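Zineb Chraibi
@zchraibi

Thread on clock alignment between two hand-held grippers and a head camera. Mostly notes for whoever picks up the Takcombe tooling after me. Software only, no hardware opinions.

1/ The setup has three data sources: left gripper, right gripper, head view. Each one stamps its own messages with its own clock. Until January we trusted those stamps. We shouldn't have.

2/ The symptom was a policy that closed early on thin items. Bottles fine, boxes fine, flat packets bad. Everyone's first guess was perception. I spent a week in the segmentation code and found one unrelated bug.

3/ The second guess was the controller. Replayed the recorded finger widths straight through it with the policy out of the loop. Tracking error was well inside what we allow. Controller cleared.

4/ Then I plotted finger width against the visible closing motion in the head view, frame by frame, by hand. The left gripper lined up. The right gripper led the video by 31 ms at the start of a session and by more at the end. So an offset plus drift.

5/ An offset is easy to remove. Drift is the annoying part. A single constant correction per session makes the first few minutes look good and the rest slightly worse, and the averages hide it.

6/ What Grisley does now (Grisley is our recorder, for those outside the group): the operator closes and opens both grippers twice in view of the head camera at the start, and twice again at the end. We detect the closures in both streams and fit a line through the pairs.

7/ Slope gives drift, intercept gives offset. Two parameters per gripper. I tried a spline. It fitted noise. Went back to the line.

8/ Closure detection in the video is plain. Track the finger plates, take the distance between them, find the minimum. No learned model. If the tracker loses a plate for more than 2 frames the event is dropped and the session gets flagged for a manual look.

9/ Keep raw stamps. The correction goes in a separate field and is applied at load time. The older tool, Musia, rewrote the stamps in place and we lost the originals for every session recorded with it. Not recoverable. Please don't do this.

10/ Reran the fit over the whole archive, 2,910 episodes. Most were fine after correction. The rejects clustered on sessions where the start gesture was done too low for the head camera to see it. The recorder now refuses to start until it has seen both grippers close.

11/ Someone asked why not use a hardware trigger. Fair question. We may. But the archive was recorded without one and I need the archive to be usable either way.

12/ On to the task side. The alignment matters most in tabletop pick and place with mixed items, where the contact phase is short. A perforated basket, a few small parts in it, a plastic bag next to it on the table. Bags are hard: the outline changes every time you touch them, and the translucent ones throw highlights that the tracker likes to call edges.

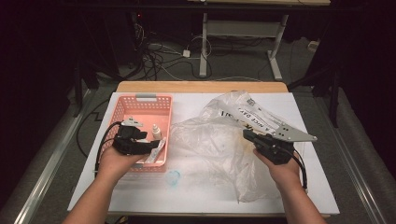

13/ For the planner I split each episode into approach, contact, transport and release, using finger width and hand speed only. With uncorrected stamps the contact segment often began before the fingers reached the item. With corrected stamps the segment boundaries agree with my hand labels closely enough that I've stopped hand labelling.

14/ Cable motion is a known nuisance. When a gripper cable swings through the lower part of the view, the plate tracker can jump to it. I mask by predicted hand pose and widen the mask when speed is high. Crude, works, has a unit test.

15/ Retrained on the corrected set with the same seed and the same config. Early closing on flat packets is down. I'm not posting a number until Jang finishes the evaluation runs on the second arm, as my own test set is small and I picked it.

16/ Still open: behaviour when the head camera drops frames in the middle of a session. The line fit assumes the video clock is steady. If it isn't, both grippers appear to drift the same way, so it can at least be detected. Correcting it is on the list after the evaluation.

17/ The loader change is merged. If you have cached features from before March 18, 2020, delete the cache and rebuild. The version check should catch old ones, but it only looks at the header, so a file you copied over by hand will get through.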